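August 2026, Bratgate walkway mix

Poured test slab no. 12 from the 4000 psi mix, broom finish. Slump was on the low side, so Kosmas added water reducer at the mixer. No extra water. Edges tooled once the bleed water was gone. Curing under wet burlap and poly.

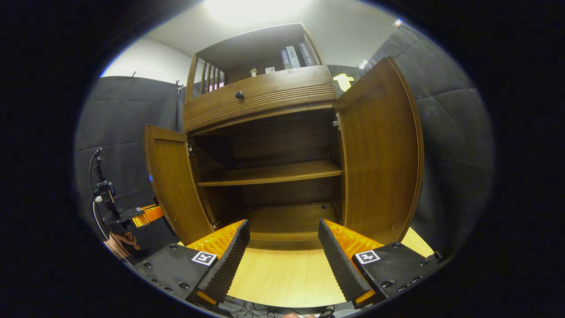

When do we cut the control joints?
Same day, as soon as the saw stops raveling the edges. Depth is a quarter of the slab.

Magdalini wants a second slab with the Grellel sealer left off, for the scaling comparison. Forms are oiled. Still need a fresh blade and the cylinder breaks from Markos before the patio pour.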